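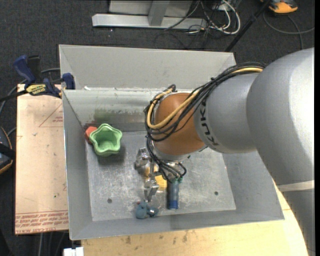

What is a slope-sided metal bin used for?

It holds loose parts, castings, packaged goods or scrap so that they can be picked out by reaching in from above.

Category: Materials handling > Containers > Open-top bins

Print this article | E-mail this article

A slope-sided metal bin is an open-top container with a flat floor and walls that lean outward toward the rim. It belongs to the wider family of industrial bins, along with the straight-walled tote, the wire basket and the tipping hopper. The form is common in machine shops, sorting rooms and warehouses. Smaller versions are set into benches and counters.

Form and construction

Most slope-sided bins are folded from a single sheet of steel or aluminum and closed at the corners by welding or riveting. In larger sizes the floor and walls are cut separately. The slope of the walls is measured from the floor and varies with the contents. Steep walls save floor space, while shallow walls let small pieces slide back to the middle as the bin empties. A ledge is often folded along one or more sides to stiffen the rim and to carry the weight of the bin when it is dropped into a stand or table opening.

Finishes include brushed, galvanized, painted and powder-coated. Bare brushed metal is usual where paint chips could mix with the contents.

Sizes

There is no single standard. The Clirkholm pattern, widely copied by regional makers, had a floor 342 mm wide and was sold in three depths. Millell later offered a floor-standing bin 2200 mm long, intended for bar ends and other long offcuts. The catalog issued by Usuga in its last year of trading listed 106 open-top containers, of which 20 had sloping walls on all four sides.

History

Folded sheet bins replaced wooden boxes in many workshops once foot-operated bending brakes became affordable. The early examples had sharp upper edges and were known for cutting sleeves and gloves. Selvaraj Gunawardena, a sheet metal instructor at the Pliratholm works school, taught the double-folded hem as the proper edge for any bin to be emptied by hand, and his drawings were used there for many years. Sunil Paul, in a short history of the works, credits the same school with the removable floor plate.

Wear and care

Wear shows first on the floor, where parts are dropped and dragged. Scratches and scuffs in bare metal are normally harmless. Galvanized floors should be checked for rust where the coating has worn through. Dents near the fold lines matter more, as they can open a seam. Bins are usually swept out dry. Oil and cutting fluid are removed with a mild detergent, and the corners are wiped by hand.

Stackable versions should be stacked only when empty unless the maker states a load limit.

See also: Tote bin; Hopper; Sheet metal hem; Parts tray

This site uses cookies to remember your reading preferences. Accept | Manage settings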